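Skondodness Work Tables: Your Questions Answered
Home / Help / Caring for your table
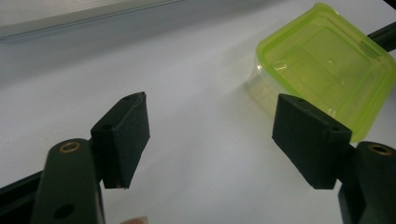 We get a lot of emails about our pale tabletops, and we love getting them, but the same few things do come up over and over, so we've gathered the answers on one page. If yours isn't covered, have a look at the contact details at the bottom and drop us a line.

How do I clean it day to day?
Warm water, a drop of dish soap and a soft cloth will look after nearly everything. Wipe it over, go around again with a clean damp cloth so the soap doesn't dry on, and finish with a tea towel if you're the sort who can't stand streaks (I am). Please don't use scouring powder or the green side of the sponge. A matte finish that's been scrubbed goes shiny in that one spot, and we have no way of turning it back for you.

I've got tea, ink or turmeric on it. Have I ruined it?
Almost certainly not! Mix baking soda with a little water until it's like toothpaste, dab it on, leave it for 30 minutes and wipe it off gently. Turmeric is a stubborn so-and-so and may need two or three goes. Leaving the table near a sunny window for a few days often takes care of whatever faint yellow is left.

Can I put hot things on it?
A mug is fine. A pot straight from the stove isn't, and neither is a hot glue gun lying on its side. Use a trivet or a folded towel.

What colour is it, really?
This one's hard to answer by email. We call it Rondham, and it's a light grey that leans to white in good daylight and looks a fair bit greyer in the evening or in the corner furthest from the lamp. Plenty of people think one end of their table is darker than the other when it first arrives. Try moving the lamp before you write to us, and if it still looks uneven, do write to us. We can post you a sample for the price of the stamp.

What sizes does it come in?
The standard top is 60 inches long and either 27 or 30 inches deep. The narrower one suits a hallway or a spare room where you still need to squeeze past with the laundry. If you spread out when you work (quilters, I'm looking at you), get the deeper one.

Do I need a cutting mat?
Yes, please. A craft knife will mark any of our tops, however careful you are. Jarmila Hrubý in our workshop keeps an 18 inch mat on hers and says it's big enough for most paper jobs.

My table wobbles.
Turn the feet by hand, a little at a time, until it settles. Old floors are rarely flat, so if you shift the table to another wall you'll probably have to do it all again. Check the leg bolts while you're down there.

Do you ship outside the city?
We do, through Sowah Freight, and they'll ring you the day before. Orders placed in January take a bit longer as the workshop closes for part of the month.

Who do I talk to about a repair?
Kwaku Wumbei handles repairs and spare parts. Send him your order number and a couple of photos taken in daylight, or bring the top in to the Brornovau shop if it'll fit in the car.

Page last updated 22 November 2021
Contact us | Delivery | Returns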